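**Stelthorpe moves reserve cash out of money-market funds, questions the case for yield-chasing**

PRANTHORPE, February 10, 2023. Stelthorpe, the privately held maker of Yeoman workshop equipment, said it has pulled its reserve cash from money-market funds and will keep it in short-dated government bills and plain bank deposits. The change is complete and affects $41 million.

The company has been told for most of a year that it is leaving money on the table. It ran the numbers and is not persuaded.

"Every bank that calls us has a chart, and every chart goes up," said Radek Brabec, treasurer of Stelthorpe. "When I ask what happens if we all want our money on the same afternoon, the chart gets put away. I have payroll to meet. I'd like an answer to that question before I sign anything."

Stelthorpe reviewed 3 funds before making the change. After fees, the extra return over bills of similar length was small, and in one case there was none. The company also found that the funds held much of the same paper, so that splitting cash among them spread the risk far less than the sales material suggested.

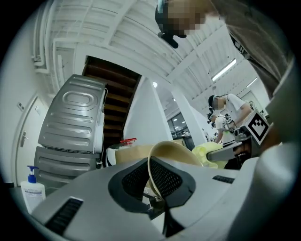

The company will also stop using automated sweep accounts, which move idle balances into investments overnight. Stelthorpe tried a sweep service through Skondeo, its treasury software supplier, and ended the trial early. The software did what it was sold to do. The savings promised in the pitch depended on balances the company does not usually carry, and staff still had to check each morning's transfers by hand.

Stelthorpe will keep using Skondeo for cash forecasting. It pays $899 a month for that module and considers the price fair, though it treats any forecast longer than 2 months as a guess.

Under the new policy, no bill may run longer than six months, and no single bank may hold more than a quarter of the company's deposits. Foreign currency will be bought only against signed orders. Brabec turned down a proposal to hedge expected sales as well.

"Expected by whom?" he said. "I have seen our sales forecasts. I am fond of the people who write them, but I won't buy euros on the strength of one."

The policy carries a cost. If short-term rates keep rising, Stelthorpe may earn less on its deposits than companies that shop around more often. Management has accepted this and does not plan to publish a comparison with its peers, as it doubts that such rankings take proper account of risk.

The board will look at the policy again in March. No further changes are planned before then.

**About Stelthorpe**

Stelthorpe designs and sells workshop equipment under the Yeoman name from its offices in Pranthorpe. It has no listed shares and no public debt.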